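Open day at the Golcombe bun kitchen

By Oana Bogdan
2023-02-19
6 min read
14 shares | 2 comments

Quick write-up before I lose my notes. Typed on the bus, fix later.

Golcombe opens up once a year, normally August, moved to February this time on account of the flooring. Entry is free, you pay for what you eat. Parking lot full by ten. I came in on the 36, which drops you at the wrong end of Daturside Road, so ten minutes on foot past tire places and a carpet warehouse. No sign until you're practically at the door. Follow the smell of yeast.

Coats on hooks, hairnet on, rings off or taped over. The hairnets are the kind that leave a line. Groups of 20, and ours was mostly families plus a pair of men who run a lunch counter and asked all the good questions.

FLOUR ROOM

Cold. They keep it cold on purpose. Two kinds of flour, a low protein one for the plain buns and something stronger for the pleated ones, because pleats made with soft flour slump in the steam and you get a blob. Bags on pallets, sifter going the whole time, had to shout. Our guide had one of those voices that carries anyway. Sugar goes into the water, never the flour. Yeast after. Somebody asked about baking powder and she made a face, then admitted they use a pinch in the winter recipe.

DOUGH

Best room of the day. Dough comes out of the mixer looking rough, you'd think it was a mistake, then it goes through rollers over and over till it's like satin. That's the secret to a smooth skin apparently. All the air pressed out first, then let it rise again slowly. I always did it the other way round, big fluffy rise and then shape, and wondered why mine came out looking like golf balls.

We each got a lump to shape. Mine, bad. Tuck under, turn, tuck under, turn, keep the heel of your hand on the table. Kids were much better at it. Small hands? The lunch counter men did theirs in seconds and then stood there looking innocent.

Proofing cabinet next. Warm and wet, glasses fogged right away. You tell when a bun is ready by picking it up, it should feel light for its size. She passed a ready one and an unready one down the line and yes, you can feel it. Wish I'd known that years ago instead of poking holes in everything.

STEAMING

Big steamers first, the Rivadeneira cabinets, stainless, doors like a bank. We weren't allowed near when they opened. Wall of steam, everybody stepped back a pace, one kid clapped. Buns go in on trays with paper squares, door shut, timer. The door stays shut a couple minutes after the heat goes off too. Open too soon and they wrinkle. Wrote that down and underlined it.

Then a side room where they go over home steaming, which was what I came for. Plain walls, white tables, countertop electric steamers. A lot less romantic than bamboo but she was all for them. Notes as I took them, no order:

- water in the bottom first, cold, not above the line
- metal tray is fine. Paper under each bun or a wipe of oil on the tray
- leave gaps, they grow. Crowding is the number one complaint they get
- glass lid drips. Wrap it in a dish towel, knot on top, or you get spots on the buns
- lift the lid AWAY from you. Said three times
- take them out one at a time onto a plate, and don't stack while hot, the skins stick and tear
- lid goes down flat on the table, not leaned on something where it'll slide

Question from the back about bamboo. Answer: bamboo soaks up the drips so you can skip the towel, but it goes moldy if you put it away damp and most people put it away damp. Fair. Mine is in the garage for exactly that reason.

Question about frozen. Straight from the freezer into the steamer, no thawing, add a few minutes. Microwave only if you wrap it in a wet paper towel and eat it right then, five minutes later it's a hockey puck.

Another one about the bottoms going soggy. Water level too high, boiling up through the holes in the tray. That's been me, every single time. I fill it up so I won't have to think about it. Less water, check halfway.

TASTING

Long table, paper plates, everyone suddenly very polite. Plain bun, red bean, pork and scallion, and a sweet potato one they're trying out under the Stareo name for grocery stores. Plain was the best, I'm serious. Faintly sweet, tore in layers. Red bean fine, a little dry. Pork gone by the time I reached the end of the line, so can't report. Sweet potato I'd skip, filling like baby food, although the girl next to me had several so what do I know.

Tea from an urn. Stewed.

SHOP

Shop is a counter and a chest freezer by the exit. Cash or card. Bags of frozen plain, flour in small sacks, paper squares in packs, which I bought, and I don't know why I've been cutting up parchment with scissors all this time. No steamers for sale, people asked. They said any countertop one does the job as long as the lid fits and the tray sits clear of the water.

Ticket on my bag was number 451 for the raffle. Didn't win. Prize was a year of buns and went to a man who'd only come in to use the restroom, or so he told everyone.

PRACTICAL STUFF

Go early. First tour gets the pork. Flat shoes, the floor in the dough room is slick with flour. Warm layer for the flour room and you'll want it off again by the proofing cabinet. Strollers ok everywhere except the steam room. Restrooms by the coat hooks. Whole thing took under 2 hours including the line for tea. No lunch as such, but enough tasting that I didnt want any.

Would I go again, yes. Mostly for the dough rollers, could of watched those all afternoon. Going to try the slow second rise this week with the less-water thing and a towel on the lid. If the skins come out smooth I'll post them.
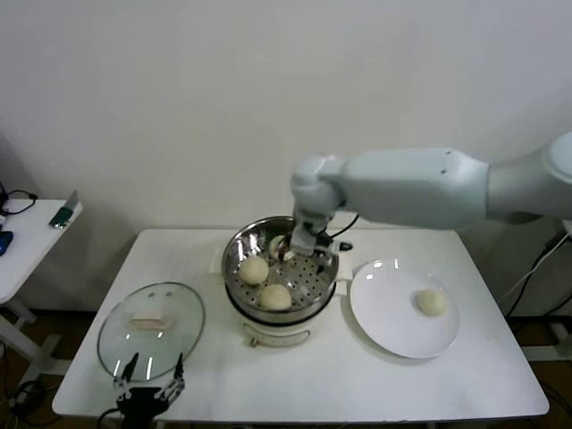
Marguerite: Did she say how long for the second rise? I do mine overnight in the fridge and they always taste a bit sour, my husband likes it but the kids won't touch them. Also thanks for the tip on the water, mine are soggy underneath every time and I'd been blaming the flour.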